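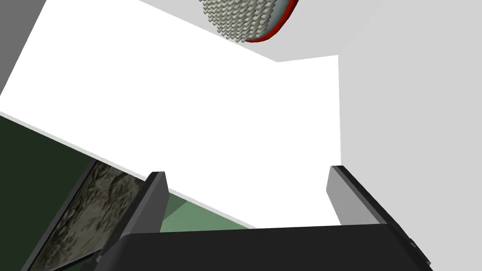
Right hand view in the simulator, fingers apart and nothing between them.

Trelten Parallel Gripper, Simulation Pack

If you've ever bought a gripper on the strength of its spec sheet and then spent a miserable week finding out it won't fit where you wanted it to go, this page is for you. The Trelten pack is a ready-made model of our two-finger parallel gripper, set up so you can put it on a simulated arm, drop the whole thing into a room and see how it gets along before you order any hardware. We've been using it in our own shop for a good while now, and we like it enough that we finally cleaned it up and gave it a page of its own!

The gripper itself is a plain one, and we mean that kindly. Two flat fingers, one wide body, and no clever linkages to keep track of. The model opens and closes from a single command, and it runs happily with the Cevuser controller or with whatever you already have, as long as it can send a position 60 times a second (most can, and if yours can't, write to us and we'll talk it through).

What you see from the hand

We put a lot of care into the hand view, which many of our customers use more than any other. You get the fingers, a good piece of the body and whatever lies past them, and it all tips and swings with the wrist. That takes a little getting used to. Give it an afternoon, and try reaching for door frames and corners first, as they're big and have nice clear edges to steer by.
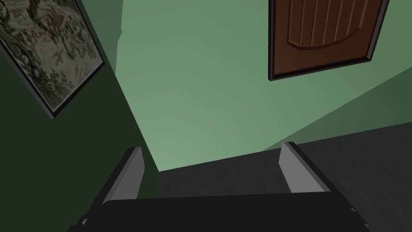

Fingers open wide, with the picture on the left and the door at top right.

The view can be moved or tilted in the settings file, and you can save as many positions as you like. If you're comparing two grippers, please do keep the same position for both. We once lost a whole day in December arguing over which finger shape was better, when all we had really done was compare two different angles.

Trying it on two arms

The pack comes with a left and a right version, so a two-armed robot is no extra work. You can command the hands together or one at a time, and each one keeps its own log. There's also a wider view from up on the robot, handy for checking that an elbow isn't headed somewhere silly while you're busy watching the fingers.

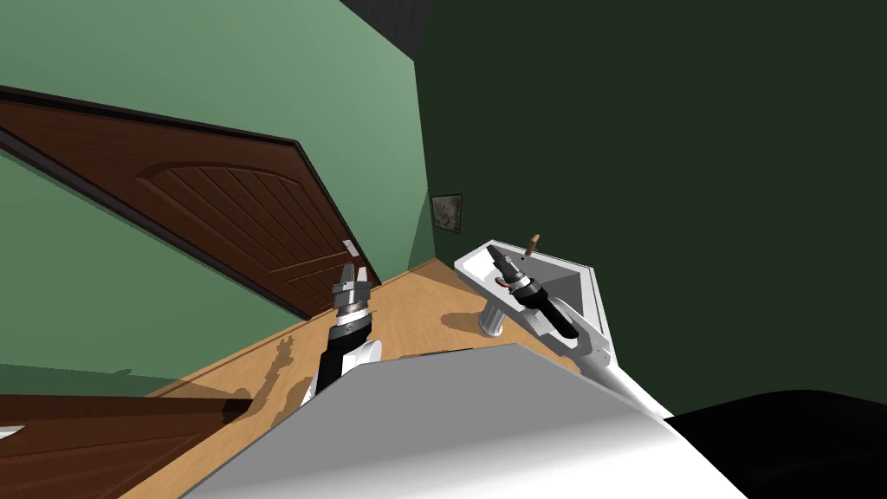 Colm Brophy
Product Support, Zurkamari

I look after the support mail for this one, so let me add a few things people ask me. A bathroom or a small hallway makes a far better test than a big open floor. A sink in a corner will show you very quickly whether the wrist has room to turn, and a door gives you a long flat surface to come at from different sides. I usually run 400 short reaches with each gripper, starting from the same pose, and then sit down with a coffee and read through the ones that went wrong. The numbers are nice to have, but it's the bad runs that teach you something.

I've also compared ours with the Thibodeaux gripper this way. The Thibodeaux has slimmer fingers and I was fond of it near walls. Ours was the steadier of the two when closing on something flat, and its wider body bothered me less than I had expected, apart from reaches that came in low and close to a door.

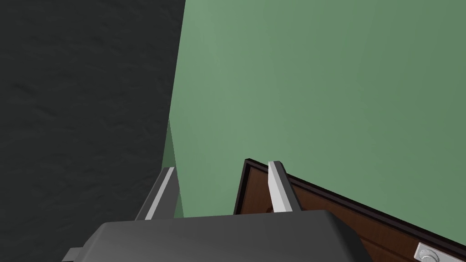

For those low ones I now bring the hand in at a slant and straighten it late, with the speed turned well down for the last stretch. It's slower, sure, but I get far fewer bumps, and the same trick carried over to the arm on my bench without any changes.

What's in the pack
Left and right gripper models
Hand view and body view presets
6 practice rooms
Log of 4,000 sample reaches, for checking your setup against ours
Setup guide (printable)

Licensing and support

One license covers one team, on as many computers as you care to use. Support by mail is included for as long as you have the pack, and updates come along with it. If you go on to order the real gripper from Zurkamari, we take the price of the pack off your first order. Just mention it when you write.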